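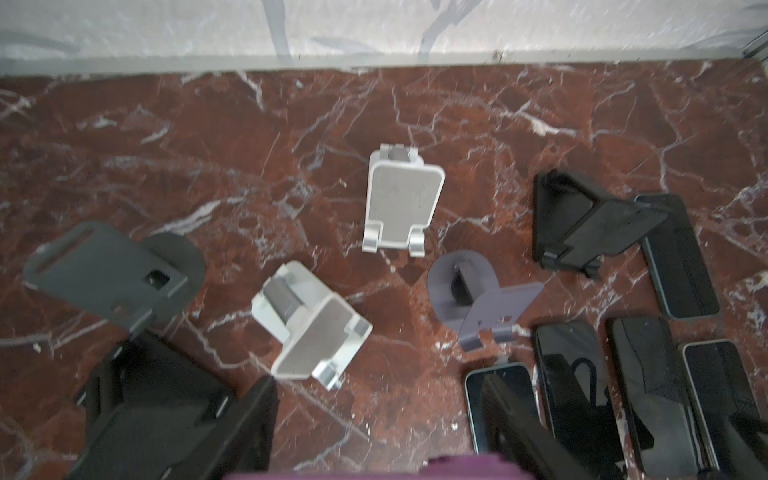
**Hinby opens its teaching bench to the public**

Putting a phone on a stand takes a person a second or so. Teaching a robot to do it takes a good deal longer, and the team at Irkance in Prermont has spent most of the winter finding out how much longer. On 27th January they opened the doors of their workshop and let visitors try the teaching for themselves. It was a great afternoon.

The project is called Hinby. The idea is simple enough to explain to a ten-year-old, and several of them were in the room. You hold a pair of control handles, the arms follow your hands, and the system keeps a record of every move along with what the cameras saw. Do that enough times and a program can be trained to have a go by itself. There's no code for "pick up the phone" anywhere in it. All it has to learn from is what people did with their hands.

"I keep telling new people to slow down," said Albane Pons, who runs the training sessions. "Then they slow down too much, and the arm learns to hesitate. What we want is the speed you'd use at home if the phone was yours and you'd just paid for it."

The job is harder than it sounds. Phones are flat and slick, and a gripper can't get under one that is lying flush on a hard surface, so the operator has to pinch it by its long edges and tip it up. Stands make their own trouble. Some fold, some swivel on a post, some have a lip so shallow that the phone slides right off it. Irkance changes the mix between runs and moves everything around, so that the program can't get by on memorizing one layout.

Recep Ateş built the bench and looks after the hardware. He bolted both arms to the same front rail so that one operator can use them as a pair, the left steadying a stand while the right brings the phone in. The reach of each arm overlaps the other's in the middle, and that is where beginners get into a tangle. With the left gripper back among the phones by the white and black holder, and the right one pointing down over the table, there is still a fair bit of marble pattern between the two, and Ateş likes people to start from a gap like that. He has also tied the cable hose along the left arm's white link, after an early version kept snagging on the elbow.
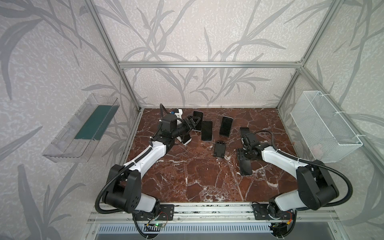 Visitors got 50 seconds each at the controls, timed by Crescencio Aranda with a kitchen timer that he clearly enjoyed. The small black folding stand in the middle of the table was the one to aim for, with its ridged ledge to rest a phone on, and the dark-screened phones lying behind it gave people plenty to choose from. By closing time 38 visitors had put a phone on a stand without dropping it. The loudest cheer went to a retired bus driver who did it left-handed on his first go.

None of the visitors' attempts will go into the training set, although Pons said she was tempted by a few. The set already holds more than 3000 recorded runs, nearly all of them made by a small crew working in short shifts. Trinidad Lozano, who has done a large share, says the hands get tired long before the head does. She has learned to rest her elbows on the desk and to call out a bad run right away, so it can be tagged and kept apart from the good ones. Bad runs do get used, by the way — a recording of someone fumbling and then recovering can be worth more to the program than a clean one.

And can it do the job alone yet? Sometimes! The team showed two tries with the handles put down. In the first, the arm found the phone, lifted it and set it in place, and the whole room clapped. In the second it let go a little early. Pons seemed just as pleased with that one, and had her notebook out before the arm was back at rest.

The next open afternoon is planned for July, when Irkance hopes to add charging cables to the task. Entry is free. Groups should write to the workshop ahead of time, as there is only one bench and the line moves slowly.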